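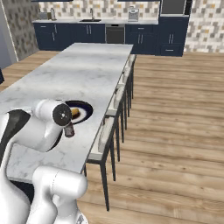
Budget for a serving arm: buy now, or simulate first and buy later?

Posted by Zulmira Meireles, 2/27/21

Good morning to all. I ask for help with a plan of purchase, and I will try to give the details in good order.

We are a small company, Barreto, and we rent furnished apartments to older guests who stay for several months. We want to put one robot arm on a kitchen island in one apartment, for placing small things beside a plate and taking them away again. It does not cook and it does not cut. At the moment everything is in simulation only. My colleague built the kitchen in the computer with the real measurements of our island, and the arm there reaches the plate without trouble.

Now I must write the budget for July and I have these doubts:

The arm from Starno is offered to us with the gripper included. The arm from Flurent is cheaper, but the gripper, the cable set and the mounting plate are all separate lines in the offer. When I add them the difference becomes small. Are there more lines that will come later and that I do not see?

Our island has a marble top. Can we fix an arm on marble, or must I put money for a separate stand? The landlord does not permit holes.

Also, is it reasonable to rent for 4 months before we buy? Flurent rents, Starno does not.

I have 500 hours of work approved for the whole project, including the hours already spent for the simulation. I cannot ask for more hours, but I can move money between equipment and service if I explain it well. Thank you for your patience with my long message.

Hermine Zaugg

Hello Zulmira, I made a similar budget two years ago for a training kitchen, and I made errors in it, so I can tell you where they were.

First the stand. Do not fix the arm on the marble. Even if the landlord would say yes, the stone is often thin where it goes over the base, and the arm pushes hard when it stops quickly. We took a steel pedestal that stands on the floor next to the island, with a wide foot and weights in it. It was the most boring line in my budget and also the one I had forgotten. Ask the supplier for the tipping moment at full reach and give this number to whoever builds the pedestal. You should also ask about your floor, if it is a floating one, because ours gave a little and we had to put a plate under the foot.

If you move the base from the island to the floor, you must repeat the reach check in your simulation. It is one afternoon of work. Please do it before you sign. We needed the longer model in the end and the price was 17 percent higher.

Lines that came later for us:
Spare finger pads for the gripper. They wear out and they get greasy.
A cover for the wrist that can be cleaned, if there is food near it.
The safety assessment by an outside person. With older guests in the room I would put this as a first line, before the arm.
Transport back to the factory for repair. It was not in the warranty, only the repair was.
An electrician.
Training for a second person, so that the work can continue when your colleague is on vacation.

About the rent: yes, I would rent. But read from which day they count. In our contract the time started when the box left their warehouse, and we lost a good part of the first month with waiting for the pedestal. Ask also if the rent is deducted from the price when you buy afterwards, and have the answer in the offer itself, an e-mail is not enough.

For the hours, I cannot judge from here. Our integration took more than double what the simulation took. In the simulation the objects have always the same friction and the same place.

bidus_user

go with the rental. bought ours outright and it sat in the box till summer. also check the noise, nobody wants that fan at breakfast

Zulmira Meireles

Thank you both. Hermine, your list is now in my spreadsheet. I wrote to Flurent this morning with the questions about the starting day and about the deduction. The pedestal I will ask at Bidus, they made the metal shelves for our office and they are correct people.

One small thing I did not understand. For the tipping moment, do I ask for the arm alone or together with the gripper and the object?

Hermine Zaugg

Together with the gripper and the heaviest object you will allow, arm fully stretched, and with the emergency stop. If they send you only the static value, ask again.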